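Llevaba desde junio con ganas de comparar en serio las dos pinzas manuales que uso para grabar demostraciones, y siempre lo dejaba para otro día. Las dos comparten el mismo mecanismo de dedos, pero los juegos de almohadillas son distintos: en una tengo montadas las Condari, más blandas, y en la otra las Neves, que traen el estriado más marcado. El programa de grabación es Prurneck, versión 19, que no me gusta mucho pero al menos guarda la apertura de los dedos junto con el vídeo.

La tarea es sencilla de explicar: recoger cubiertos de la mesa, palillos y cucharas, y dejarlos en la bandeja metálica larga. Una pinza en cada mano.

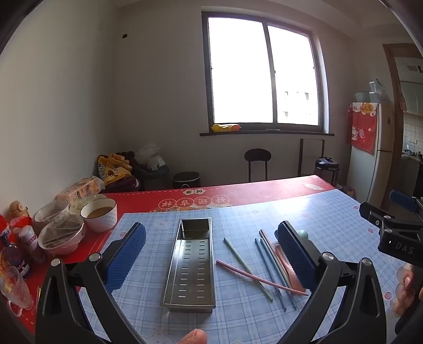
Valladolid, martes, 3 de septiembre de 2024

Empiezo por los palillos, que era lo que más me preocupaba. Un palillo sobre un mantel es un objeto muy bajo, y si uno baja la pinza demasiado, las almohadillas arrastran la tela. Con las Condari me pasó muchas veces. La almohadilla se dobla un poco, coge el palillo y también un pliegue del mantel, y después hay que soltar y repetir. Con las Neves el borde entra mejor por debajo, aunque exige más precisión con el ángulo de la muñeca.

Cuando dos palillos están cruzados, el problema cambia. Si agarro el de arriba cerca del cruce, el otro se mueve siempre. Aprendí a cogerlo por el extremo más libre y a levantar primero en vertical, despacio, antes de girar hacia la bandeja. Parece una tontería, pero de los 231 intentos que grabé en total, casi todos los que tuve que borrar eran de este tipo.

Con las cucharas esperaba menos dificultades y me equivoqué. El mango curvo de la cuchara de cerámica hace que la pieza gire dentro de la pinza en cuanto se separa de la mesa. Las almohadillas blandas frenan este giro bastante bien. Las duras no tanto: la cuchara queda sujeta, pero cada vez con una inclinación diferente, y para entrenar un modelo esto me parece peor que una caída limpia, que por lo menos se ve enseguida y se descarta.
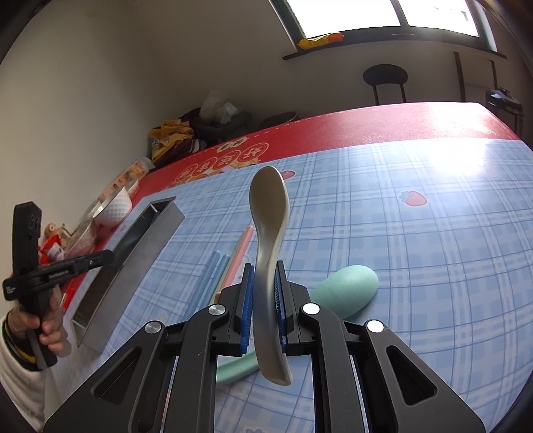 La cuchara beige, sujeta por el mango.

Otra cosa que quiero anotar es la luz. La ventana está al fondo y el brillo sobre el mantel es muy fuerte. La exposición automática de la cámara sufre con esto y en varias secuencias el seguimiento perdió la posición durante 11 fotogramas seguidos. Svetozár Zeman, que me ayudó por correo con la calibración, me recomendó fijar la exposición a mano y bajar la ganancia. Lo hice en la segunda mitad de la sesión y los cortes fueron más raros - aunque no desaparecieron.

Sobre el peso: después de una hora se nota en el pulgar. El gatillo de las dos pinzas tiene el mismo muelle, un Seltton que compré por separado, y para objetos tan ligeros es demasiado duro. Voy a probar uno más suave, pero tengo miedo de que entonces los dedos tarden más en abrirse.

Por ahora me quedo con las Condari para las cucharas y con las Neves para los palillos, lo cual es una solución incómoda, porque yo quería un solo juego para todo. Me falta todavía repasar el archivo de aperturas, que tiene 2582 líneas de avisos, y mirar cuántos vienen de la mano izquierda. Tengo la sospecha de que son la mayoría, y que la culpa es de mi mano y no de la almohadilla.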